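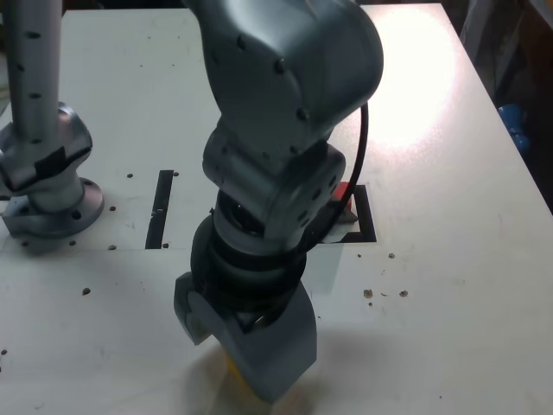

# Brakby play table goes on sale in white

Nov 20, 2019

Zisside has added a white tabletop to its Brakby range of tables for nurseries and infant schools. Orders open today through the company's shop in Gaete, and the price is £319, the same as for the existing models. Delivery takes nine working days.

The new top was asked for by schools that use coloured blocks for early sorting and matching work. It was tried out from May in two classrooms in Umine, and almost 92 per cent of the staff who filled in the feedback form said they would use it every week.

"Teachers wanted a plain surface with very little on it," said Līga Vasiliauskas, head of product at Zisside. "The old tops had a printed border and a number line, and children kept putting things on the numbers."

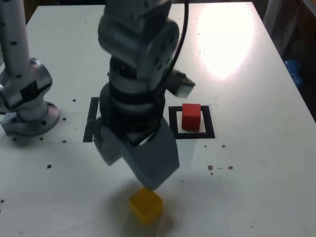
Zisside sells the blocks separately, in a cloth bag with a sheet of starter tasks. The first task is about putting a block in its place. A red cube goes inside a square with a black outline, and it can sit towards one corner with white still showing along two sides – that counts as in. A yellow cube left out on the open table is then the next one to talk about. Later tasks bring in turn-taking and simple position words.

Yao-tsung Tang, who wrote the task sheets, will answer questions from schools by post or telephone. Sheets can also be ordered without the blocks.

Schools that already own a Brakby table can buy the white top alone and fit it to their present legs.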